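Raleo Tabletop Station
Set-up Guide, Section 4: Preparing a Sorting Task

Read this section after the arms are bolted down and the power check in Section 3 is complete. You will need the printed station card, a set of small parts to sort, and one basket for each group of parts.

4.1 Before you start

The station comes with a practice task called Color Sort. It is the first task most customers run, and it uses things you can buy at any school supply store. We suggest running it before you try your own parts. If something is wrong with the set-up, Color Sort will usually show it, and a dropped crayon does no harm.

Allow 30 minutes for the first run, including the warm-up. Later runs are shorter.

Caution: Keep hands, sleeves and hair out of the work area whenever the arms are powered. The grippers close with enough force to pinch a finger.

Caution: Know where the stop button is before you turn the arms on. Any person in the room should be able to reach it without leaning over the table.

4.2 Clear and check the work area

1. Turn the arm power off at the control box. Leave the computer on.

2. Wipe the tabletop with a dry cloth. Do not use spray cleaner near the arm bases.

3. Push down on each corner of the table. If it rocks, adjust the feet. A table that moves during a task will cause missed picks.

4. Check that each arm base is tight. Use the 4 mm hex key from the tool bag. Do not overtighten.

5. Follow each cable from the wrist back to the base. There should be enough slack for the wrist to turn fully both ways. A cable that pulls tight at the end of a turn must be clipped again. See Section 3.6.

6. Move any floor cables away from where the operator will stand.

Note: If your station was installed by Prurgate staff, steps 3 and 4 were done on site. Do them again anyway if the table has been moved, even a short distance.

4.3 Place the baskets

1. Choose baskets with low sides. The gripper must be able to reach in without touching the rim. Open, slotted walls are fine.

2. Set the baskets where at least one arm can reach them from above. Leave room for the fingers to open on both sides.

3. Keep baskets away from the table edge. If a basket is bumped, it should slide on the table and not fall off it.

4. Press each basket down lightly to be sure it sits flat. Light baskets can be held with a small piece of removable putty under each corner.

5. On the computer, open Task, then Containers, and mark each basket on the live view. Give each one a name that the operator will recognize, such as "yellow" or "red and pink."

Note: The basket color does not need to match the parts. The software uses the name you give the basket in step 5. Some operators do find matching colors easier to follow when they watch a run.

4.4 Place the parts

Put the crayons on the bare tabletop in loose groups. They may touch, and a few may lie across each other, but do not stack them deep. Crayons that lie on top of several others tend to roll when the fingers close. For a first run, you can place some crayons in the baskets by hand and leave only a few groups for the arms to work on.

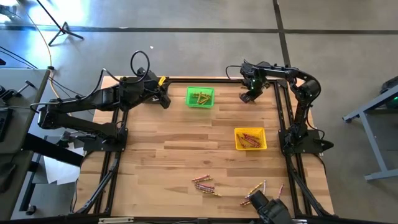
Can I use my own parts in place of crayons?
Use any part that is between 6 and 40 mm across at the point where the gripper holds it and that weighs less than 90 grams. Parts that are clear, very shiny or soft may need extra teaching, and this is covered in Section 7.

Once the parts are down, look over the table from the operator's side. Remove anything that does not belong to the task, such as wrappers, broken tips, tape and pens. The software will try to sort a pen if it finds one.

4.5 Start the run

1. Have everyone step back from the table.

2. Turn on arm power at the control box. The arms will move to their rest position. Wait until they stop.

3. Open Task, then Color Sort, and select Slow. Do not use Normal or Fast for a first run.

4. Select Preview. The planned picks appear on the live view as numbered marks. If a mark is off a part, stop here and repeat the camera check in Section 3.9.

5. Select Start.

6. Watch the first few picks closely. The fingers should close near the middle of each crayon. If they close at the ends, lower the grip offset by one step and start again.

7. When the run ends, wait for the arms to return to rest, then turn arm power off before you reach in.

Caution: Do not reach in to pick up a dropped part during a run. Press Pause, wait for the arms to stop, turn arm power off, and then reach in.

4.6 If the run stops early

Code 11: The gripper closed and found nothing. Check that the part did not roll. Select Retry.

Code 14: A basket has moved from its marked place. Put it back or mark it again.

Code 20: An arm met resistance. Turn off arm power, look for a caught cable or a blocked wrist, and clear it before you restart.

If the same code comes up three times in a row, save the log and send it to the support desk in Skesville. Please include the serial number from the control box and the software version shown under Help.

Go to Section 5 to save your task settings.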